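Urnoma Joinery School
Workshop Technician (Machine Wood Shop)

Location: Flamholm
Contract: permanent, full time, with some evening cover
Responsible to: Head of Workshops
Reference: 2112

Urnoma Joinery School wishes to appoint a Workshop Technician to look after the machine wood shop at its Flamholm site. The post has become vacant through retirement. We would like the successful applicant to start in April, at the beginning of the summer term, so that there is time to become familiar with the machines before the intake of new students in the autumn.

About the School

Urnoma teaches bench joinery, cabinet making and machine woodworking to adults. Most of our students are on the two-year day course, and the remainder attend evening classes or short courses. There are 100 places on the day course. Students come to us from a wide range of backgrounds, and many have never used a powered machine before their first term.

The School has two sites. Flamholm houses the machine shop, the timber store, the finishing room and the main bench rooms. The smaller site at Irau is used for hand tool classes and chair making and has only a bandsaw, a pillar drill and a lathe. The technician will be based at Flamholm but will be expected to visit Irau each fortnight to inspect and service the equipment there. Travel between sites is paid at the School's usual mileage rate.

The machine shop

The shop contains two cabinet saws, a sliding panel saw, a surface planer, a thicknesser, two bandsaws, a spindle moulder, a hollow chisel morticer and a drum sander. Extraction is by a central system with a separate unit for the sander. One of the cabinet saws is of considerable age and has been rebuilt twice in our own workshops. It remains in daily use, and the School intends to keep it. Applicants should be comfortable with older cast iron machinery as well as with modern equipment, and should be able to make or source parts where a manufacturer no longer supplies them.

The second cabinet saw was installed last year and is set aside for fine work by second-year students. Its fence, mitre gauge and outfeed table were made to the School's own drawings. The technician will hold these drawings and keep them up to date as changes are made.
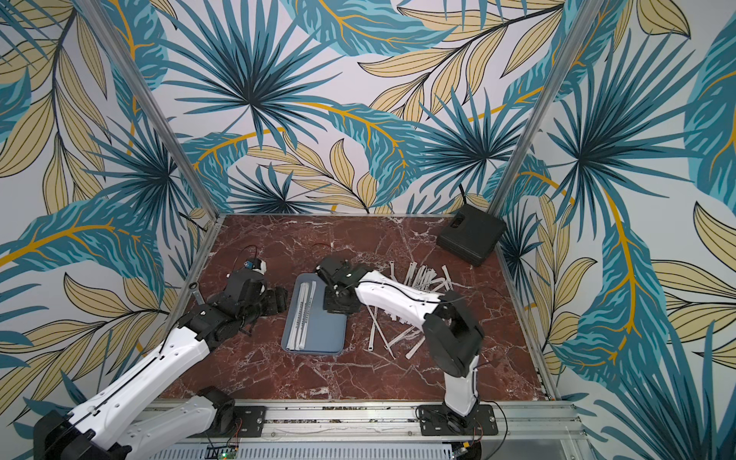 Machines are available to students from 8 in the morning on teaching days. The technician is expected to have completed the opening checks before that time, and hours of work are arranged to allow for this. On two evenings a week the shop remains open for the evening classes, and the technician covers one of them in return for a later start the following day. The School is closed on Sunday, and no weekend working is required apart from the annual open day.

Main duties

The person appointed will:

Carry out and record daily opening checks on all machines, guards, brakes and emergency stops.

Set up machines for classes according to the weekly timetable supplied by teaching staff.

Change, clean and store saw blades, planer knives and spindle tooling, and arrange sharpening with outside contractors.

Check the alignment of saw tables, fences and riving knives at the start of each half term, and after any collision, jam or change of arbor.

Empty and maintain the extraction system, including filter bags, ducting and blast gates.

Receive timber and sheet material, check it against orders, measure moisture content and store it correctly.

Prepare cutting lists and rough-sawn stock for first-year projects.

Supervise students using machines outside taught hours, and stop work where a student is using a machine unsafely or without having passed the relevant test.

Keep the register of machine tests and report any gaps in it to the Head of Workshops.

Assist with jigs, push blocks and fixtures required for teaching.

Visit Irau once a fortnight to inspect, lubricate and adjust the equipment there.

The technician does not have formal teaching duties. Short demonstrations to small groups, such as how to change a bandsaw blade or set a planer fence, are a regular part of the work, and the person appointed must be willing to give them.

The Do project

The School is currently engaged in a project known as Do, under which the small dining chairs and side tables used throughout both sites are being replaced with pieces made by students. The project calls for 100 chairs in ash, built in batches over several terms. The technician will be responsible for preparing the stock for each batch, maintaining the templates and bending forms, and keeping a simple record of timber used and wasted. Experience of repeat work in solid timber would therefore be useful, although full guidance will be given by the teaching staff who lead the project.

Person specification

Essential

A recognised qualification in joinery, cabinet making or wood machining, or equivalent experience in a working shop.

At least three years' regular use of a table saw, planer, thicknesser and bandsaw in a professional or educational setting.

Sound knowledge of the safe use, guarding and maintenance of woodworking machines.

The ability to set up a spindle moulder and to explain the setting to another person.

Good written English, sufficient to keep clear maintenance records and write plain instructions.

A patient manner with people who are learning.

The physical ability to handle boards and sheet material with suitable lifting aids. Reasonable adjustments will be discussed with any applicant who requires them.

Desirable

Experience of stripping down and rebuilding older machines, including the replacement of bearings and belts.

Basic metalwork skills, including drilling, tapping and turning.

Experience in a school, college or community workshop.

A current first aid certificate. Training will be provided if this is not held.

A full driving licence.

Pay and conditions

The post is paid on the School's technical scale, and the starting point will depend on experience. The full scale is sent out with the application form. Annual leave is twenty-seven days in addition to public holidays, and must normally be taken outside teaching weeks. The School operates a contributory pension scheme, which the person appointed will join automatically unless they ask not to.

Safety footwear, hearing protection, eye protection and fitted respiratory protection are supplied and replaced by the School. Staff may use the workshops for their own work outside teaching hours, provided that a second authorised person is present in the building. Offcuts may be bought at cost.

There is a probationary period of six months. During this time the person appointed will meet the Head of Workshops monthly and will be asked to complete the School's own tests on every machine in the shop, whatever their previous qualifications. We ask the same of all teaching staff.

How to apply

Application forms may be requested from the School office at Flamholm, in person or by post, quoting the reference given at the head of this notice. Completed forms should be accompanied by a covering letter of no more than two pages, setting out how the applicant meets the person specification. Please do not send a curriculum vitae in place of the form. Applicants may enclose photographs of up to four pieces of work, jigs or machine repairs, with a short note on each.

The names of two referees are required. One should be a present or most recent employer, or a course tutor where the applicant has recently completed training. Referees will be contacted only after interview and with the applicant's agreement.

The closing date is printed on the application form. Forms received after that date will not be considered.

Selection

Shortlisted applicants will be invited to spend a morning at Flamholm. The selection process consists of a tour of the workshops, a practical exercise lasting about two hours, and an interview with three members of staff. The practical exercise involves checking and correcting the alignment of a saw fence, preparing a short length of timber square and to size, and writing up the work in the form of a maintenance record. All tools and materials will be provided, but applicants may bring their own square and rule if they wish. Suitable footwear must be worn.

Travel expenses for attending interview will be repaid on production of receipts, up to the cost of a standard rail fare. Applicants who need particular arrangements for the visit, including step-free access or additional time for the written part of the exercise, are asked to tell the office when they accept the invitation.

Those who would like to see the machine shop before applying may arrange a visit through the School office. Visits take place in the late afternoon, once day classes have finished. They do not form part of the selection process and no record is kept of who has attended.

Urnoma Joinery School welcomes applications from all suitably qualified persons and particularly from women, who are at present under-represented among its technical staff. All applicants who return a completed form will receive a written reply.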